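# Vaher tape roll bench

The **Vaher tape roll bench** (also "Vaher roll test", in older notes just "the roll bench") is a small pick-and-place comparison used for grippers, cameras and motion controllers. Run in the Drornutau workshop. Rolls of electrical tape on a tray, arm takes them out, puts them back. Every gripper gets the same tray and the same settings sheet.

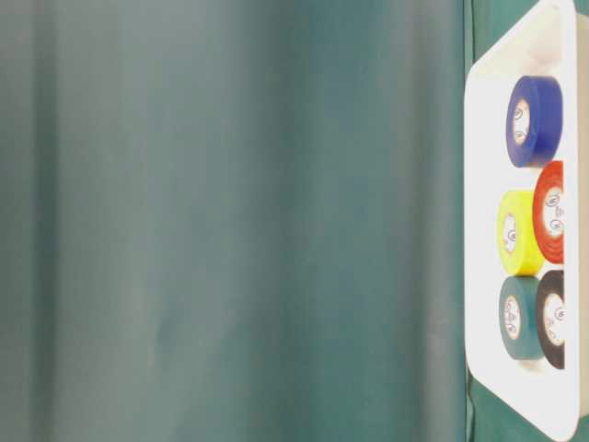
The bench came out of an earlier trial with wooden blocks, dropped after one season since every gripper passed it. Blocks have flat parallel sides and don't roll. Tape rolls do, and they have a hole, a curved outside, a soft outside at that, and two flat faces. Four ways to grab one thing. Most of the argument over the bench is which of the four should count.

## Setup

Tray: white plastic, rounded corners, raised lip. Five rolls of electrical tape: blue, red-orange, yellow, teal-green and black. White cores with dark printing on them. Teal-green fabric under and beside the tray.

The camera is fixed and does not move with the arm. Wrist cameras were tried in the second round and are kept as a separate class, see below.

Rolls stand on their edges for the main test ("standing"). A second layout has them flat ("lying"). Standing is harder for nearly everyone. Lying rolls stay put while the fingers close; standing ones get nudged and go.

The green roll against the green cloth is the one people ask about. It was left in on purpose after the first round. Anything that segments by color alone is going to have trouble at the tray edge, where cloth and tape can end up next to each other in the image. On the white tray itself it is fine.

## Procedure

One run is ten picks, two per roll. Order is drawn before the run and is the same for all grippers in a round.

1. Arm at home, lights on, tray inside the marked corners.
2. Camera takes one still. Pose estimate from that still only.
3. Approach, close, lift, hold.
4. Place back on the tray, release, go home.

A pick counts if the roll clears the lip and is still held at the end of the hold. A place counts if the roll is in the same orientation it started in. So a standing roll that falls over on release is a good pick and a bad place. The two are scored separetely and never added up, whatever older copies of the sheet say.

Touching a neighbor roll is logged but costs nothing. Knocking one off the tray ends the run.

The first full round came to 2,368 logged picks over all grippers and both layouts. Of those, 937 were with rolls standing. The numbers are lopsided on account of the suction cup, which was withdrawn from standing runs early on.

## Grippers compared

### Parallel jaw, flat pads

The baseline. Two fingers, rubber-faced pads, closing across the width of the roll on the flat faces. Does well standing if there is clearance on both sides. In a tight cluster the fingers have nowhere to go down, and the planner either refuses or shoves. Grip on the flat faces is solid, placement is good.

Across the curved outside it is worse. Two contact lines, roll pivots, and a pivoted roll lands tilted.

### Truvard T-jaw

Parallel jaw again but with V-notched fingers, from Truvard. Made for bottles. The notch holds the curve nicely and stops the pivoting. Useless on the flat faces, as the notch edges are all that touches. Maximum opening is 70 mm, enough for the bench rolls but not by a lot, so pose error eats up the margin fast.

Best of the lot lying down. Middling standing.

### Three-finger adaptive

Fingers curl around whatever they meet. Forgiving of bad pose estimates, slow to close. Tends to drag the roll to the middle of the hand, which is good for holding and bad for knowing where the roll is afterward. Place scores suffer. Later users fixed part of this with a second still taken during the hold, but that breaks rule 2 so those runs sit in an appendix.

### Inside expander

A small pair of fingers that goes into the core and opens outward. Needs the least room around the roll of any type tested, since all the gripping is inside. Needs the best aim too. For standing rolls the arm has to come in sideways, and with a neighbor in front of the hole there is no path.

Cardboard or thin cores dent after many picks. Rolls are swapped when the core is visibly out of round.

### Suction cup

Single bellows cup. Lying only. Has to seal on the ring of tape edge between core and rim, and that surface is ridged. Leaks. A smaller cup sealed more often but lifted less. Dropped from standing runs, as said.

## Cameras

Two fixed positions were compared, one beside the tray and one overhead. Overhead sees gaps between lying rolls better. For standing rolls it sees mostly the narrow tops, and the side view is the one that gets the faces and the cores, at the cost of rolls overlapping each other.

Exposure matters more than position. White tray plus dark tape is a bad combination: expose for the black roll and the tray blows out, expose for the tray and the black roll becomes a hole in the image. The sheet now asks for exposure to be locked on the tapes and lets the tray go bright. Lip detection gets weaker, so tray corners are measured once by hand and typed in.

Depth cameras had dropouts on the glossy tape. Black was worst, then blue. Depth from the core printing (it is textured, so stereo likes it) was better than depth from the tape itself, and several entries ended up finding the core first and working outwards.

Wrist cameras gave better aim for the inside expander and made little diffrence to the others.

## Controllers

Two controllers were tried on the same arm: the stock one, and the Wadarness force loop. The stock controller closes to a set width. Wadarness closes until a set force and then holds that, with an update on every cycle.

Width control was fine on hard objects. Electrical tape gives a little, and a worn roll is thinner than a new one, so a fixed width is either loose or crushing after a while. Force control took that away. It also brought a new problem, chatter, where the fingers hunt back and forth on soft tape. Cured by a softer gain, and slower closing.

Force used for the round was 14 N on all jaw types. Picked on the flat-pad jaw and then kept for the rest, a known weak spot of the comparison. The V-notch fingers would probably do with less.

## Known problems

- Rolls get sticky at the edges in a warm room. Sticky rolls score better. Wipe or swap.
- Tray slides under hard pushes. The cloth helps some. Clamps were tried and got in the way of low sideways approaches.
- Five colors, one size. Says nothing on how a gripper copes with a mix of sizes.
- Creases in the cloth throw off background subtraction if it gets moved between runs. Retake the background still.
- Cluster layout is "loose" and nothing tighter is defined. Two labs can both follow the sheet and have quite different gaps. A printed template was proposed in February and is not adopted yet.

## Variants

**Sort run.** Same tray, rolls go to five bins by color. Tests the camera more than the gripper. The yellow roll leans toward lime under some lamps and gets called green, so the two bins are placed at opposite ends.

**Stack run.** Lying rolls, stack all five. Only the T-jaw and the flat pads have finished one. Not scored.

**Blind run.** No still, arm sweeps the tray and closes on contact. Adaptive hand only, slow going.

## See also

- Drornutau cable bench
- Parallel jaw gripper
- Force-controlled grasping
- Wooden block trial (withdrawn)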